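We use cookies to remember your preferences and to see which pages are read. By staying on this site you accept our cookie policy. Accept | Manage settings

Progress report to the Subramaniam Fund: Skulletthorpe bereavement support and burial records
29/05/2020
By Maxine Pirihi

Dear friends at the Fund,

Thank you, first of all, for your patience and for the kind note that came with the second payment. It was passed around the office and has ended up pinned over the kettle.

You'll remember that the grant covers two things, the reading and typing up of the old burial registers at Skulletthorpe, and help with funeral costs for families who can't manage them. The registers are going well. Kane Waaka and his helpers have now entered 2,547 names, and the two Gustard volumes, which we had feared were past reading, are nearly finished (the ink is faint, but Kane has the eyes of a hawk and a very good lamp).

On the family side, we have helped 169 households since December, with over 100 of them asking for help with a plot or a cremation fee. Services have been very small this spring, and we've spent a lot of time on the phone just listening. 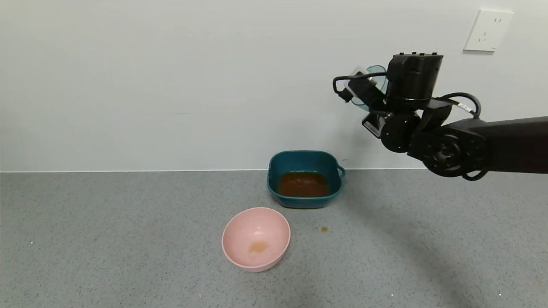
Can relatives ask for a correction to a register entry?
They can write to Kane with a copy of a death certificate or a family Bible page, and he adds a note beside the entry, leaving the first spelling as it was.

We've had 13 such letters so far, most of them about middle names. The Unelar chapel book is next, and Kane hopes to start on it once Gustard is done.

With warm thanks from all of us,
Maxine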